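How Robots Learn Laundry Work
What changes when a machine joins the folding room
For readers ages 9 to 12

A laundry plant washes clothes, sheets, and towels for hotels, hospitals, and homes. The Craddock plant in Skistedmont handles 1364 pounds of laundry on a normal day. Large machines wash and dry all of it. Folding is a separate job, and for a long time people did every part of it by hand.

Why is folding hard to automate?

A metal part in a factory has the same shape every time a machine picks it up. Cloth does not. A sweater can land in a heap, inside out, or with one sleeve under the other. Engineers call cloth a deformable object. "Deformable" means that its shape changes when something pushes or pulls on it.

What did the plant install?

Craddock uses a system called Cikside, built by a firm named Studo. It has 2 robot arms. Each arm ends in a gripper, a tool that opens and closes to hold things. Cikside folds towels and pillowcases, which are flat and have straight edges. It needs roughly 6 seconds to find the corners of a towel. Shirts, fleece, and baby clothes still go to the people at the tables.

Where do the robot's instructions come from?

Many come from people. A person holds a gripper in the hand and does a task with it, such as moving a folded garment. A camera on the tool records what the gripper does. Homes are useful places for this work — every bed, blanket, and pile of clothes is different. 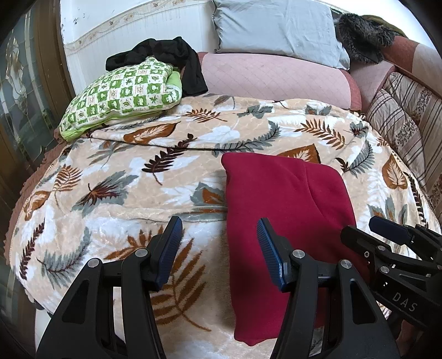 A computer then compares many recordings and looks for patterns. This step is called training. A few recordings are not enough. Studo asks for at least 180 of each task before training starts.

What changes for the workers?

Some jobs became smaller. Fewer people now fold towels, and two workers moved to the sorting line. Other jobs are new. An operator watches the arms, clears jams, and presses the stop button if cloth gets caught. Operators take a training course in January.

Not every worker likes the change. Some say their shoulders hurt less at the end of a shift. Others miss talking across the table, because the robot area is fenced off and noisy.

Words to know

Automation: using machines to do work that people did before.
Gripper: the part of a robot that holds objects.
Operator: a person who runs and checks a machine.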